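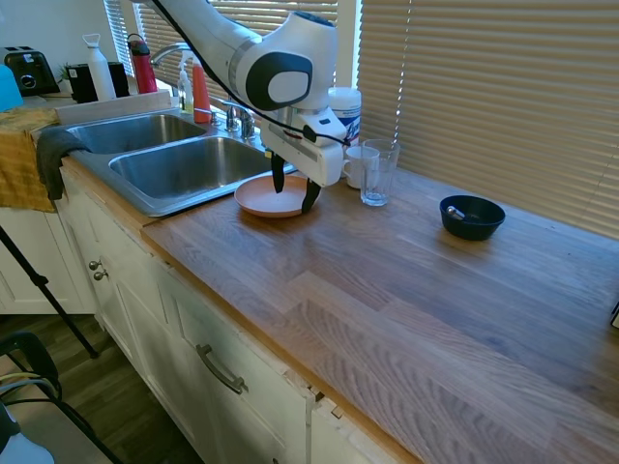
Slide 1. Two-finger gripper at the plate, sink side of the counter.

Notes for Trinity. Talk is 20 minutes, questions after. Priya has the clicker for the first part.

OPENING

Good afternoon. I'm Trinity Boateng, and with me is Priya Marchetti. We both work at Ridgeway, which manages shared kitchens in apartment buildings for older residents. We were asked to look at the Delovel kitchen arm and say whether we would pay for it. We don't sell it and we don't get anything from the company.

Leave slide 1 up for this part.

Delovel is a single arm with a two-finger gripper, sold as a kit with a year of support. The job we care about is clearing up after a meal. Plates, mugs, glasses, a bowl with the spoon still in it. If you run a kitchen you know that's most of the work.

Point to the plate. A plate lying flat on a counter is harder than it looks. A mug has sides you can close on. A plate gives you a low rim and not much else. Look at where the fingers are: one near the center, one out at the right rim. When you watch a demo, from any vendor, ask them to do a plate. Then ask them to move it closer to the sink and do it again.

WHAT YOU GET

Next slide, the parts list.

The kit comes in 2 crates. Arm and gripper in one, base plate, controller and cables in the other. The installer sets it up and teaches it your counter. Ours took a morning. You need a power outlet within reach and a surface that doesn't flex.

The software is called Plimia. You open it on a tablet, pick a task, and press start. You can add tasks yourself, but plan on an afternoon for the first one. The menus are fine. The error messages are short and mostly tell you to call support.

Pause here. Somebody always asks about cleaning. The fingers come off and get washed by hand. The housing gets wiped. Don't spray it.

WHAT WE TRIED

Priya takes over.

We wrote a list of 15 items, all things our residents use, and ran the list on different counters. I want to talk about the pattern more than the score, because your dishes are different from ours.

Mugs were easy. Clear glasses were slower, and it sometimes stopped and asked for help. Bowls were fine empty. With a spoon in the bowl, we ended up making the spoon a separate task. Plates depended on the rim. Wide rim, good. Flat modern plate with almost no rim, we gave up and took it off the list.

Towels hanging over the front of the sink are worth a mention. We asked staff to keep cloth out of the path, and that became a house rule. Same with cables on the floor.

If we're short on time, skip the next slide (noise).

COST AND SUPPORT

Back to Trinity.

We looked at purchase and lease. Lease made more sense for us. Read the part of the contract on replacement fingers. We had to ask for that price 4 times.

We also had a quote from Cokuten, who offer a service where their own people come in and run the arm. Less work for your staff, but you're tied to their schedule. Priya has the quote if you want to see her at the break.

WHERE WE ARE

We're keeping the lease on one kitchen until December. The open items are glasses, flat plates, and how fast support picks up in the evening.

Stop here and take questions. Repeat each one into the mic before answering.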